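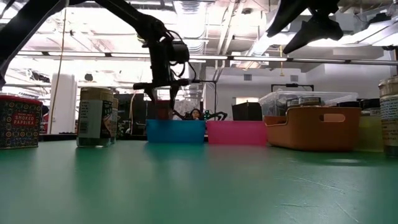

보도자료
2024년 11월 20일

프렐텀(Preltham), 향신료 구독 상자 '트릴티츠(Triltitz)' 겨울 편 출시

안녕하세요, 프렐텀에서 향신료 고르는 일을 맡고 있는 사람입니다. 보도자료는 원래 점잖게 써야 한다는데, 저는 신이 나면 말이 길어지는 편이라 이번에도 그냥 제 말투로 쓰겠습니다. 트릴티츠 겨울 편이 드디어 나왔거든요!

트릴티츠를 처음 보시는 분들을 위해 짧게 말씀드리면, 집에서 쓰기 좋은 양으로 향신료를 나눠 담아 보내 드리는 구독 상자입니다. 한 봉지에 30그램씩 들어 있어요. 지난 3월에 첫 상자를 내보낼 때는 용량이 더 컸는데, 다 쓰기도 전에 향이 날아간다는 의견이 정말 많았습니다. 저희 집 찬장만 봐도 언제 샀는지 모를 커민이 굴러다니니 할 말이 없더라고요. 그래서 확 줄였습니다.

이번 겨울 편의 주인공은 훈제 파프리카입니다. 고춧가루랑 비슷하게 생겼다고 그냥 지나치시는 분들이 계신데, 맛은 꽤 달라요. 매운맛은 순하고, 장작불 곁에 한참 앉아 있다 온 것 같은 냄새가 납니다. 저는 감자를 큼직하게 썰어 올리브유와 소금, 훈제 파프리카에 버무려 오븐에 굽는 걸 제일 좋아합니다. 달걀찜에 살짝 뿌려도 맛있고, 두부를 부칠 때 간장 양념에 섞어도 잘 어울려요(이건 저희 어머니도 인정하셨습니다). 다만 센 불에 오래 볶으면 금방 타서 쓴맛이 나니, 기름에 넣을 때는 불부터 줄여 주세요.

상자에는 훈제 파프리카를 포함해 모두 네 가지가 들어갑니다. 나머지는 통커민, 말린 타임, 그리고 저희가 직접 배합한 수프용 믹스예요. 수프용 믹스는 배합을 세 번이나 갈아엎었습니다. 처음 것은 정향이 너무 세서 감기약 같았고, 그다음 것은 반대로 아무 맛도 안 났어요. 지금 것은 월계수잎을 넉넉히 넣어서 무나 양배추가 들어간 맑은 국물에 특히 좋습니다.

요리 카드도 네 장 들어 있습니다. 병아리콩 스튜, 구운 당근, 버섯 수프, 그리고 남은 밥으로 만드는 토마토 볶음밥이에요. 동네 마트에서 구할 수 있는 재료로만 짰고, 계량은 전부 밥숟가락 기준입니다. 저울이 없어도 괜찮습니다.

포장과 배송은 이번에도 셀텍(Celteck)이 맡아 주었습니다. 봉투 입구를 다시 여닫을 수 있게 바꾸었고, 겉면에 개봉한 날짜를 적는 칸도 새로 만들었어요. 별것 아닌 것 같아도 써 보면 꽤 편합니다. 통커민은 공급처인 수브라마니암(Subramaniam) 상회에서 보내온 올해 물량을 담았는데, 포장을 뜯자마자 사무실 전체에 냄새가 퍼져서 그날 점심은 다 같이 카레를 먹었습니다.

보관법도 많이 물어보시죠. 가스레인지 바로 위 선반은 피해 주세요. 열과 김이 계속 올라오는 자리라 가루가 금방 굳습니다. 햇빛이 들지 않는 서랍이나 찬장 안쪽이 좋고, 냄비 위에서 봉투째 털지 마시고 마른 숟가락으로 덜어 쓰시면 됩니다.

겨울 편은 오늘부터 프렐텀 홈페이지에서 주문하실 수 있습니다. 기존 구독자분들은 따로 신청하지 않으셔도 다음 상자로 받아 보시게 되고, 한 번 쉬고 싶으시면 회원 페이지에서 '건너뛰기'를 눌러 주세요. 구독 없이 한 상자만 사시는 것도 됩니다.

취재나 시식용 상자 문의는 홈페이지의 언론 문의란에 남겨 주세요. 답장은 제가 직접 드립니다. 감자 굽는 이야기가 길어질 수 있다는 점만 미리 양해 부탁드려요!

프렐텀 향신료팀 드림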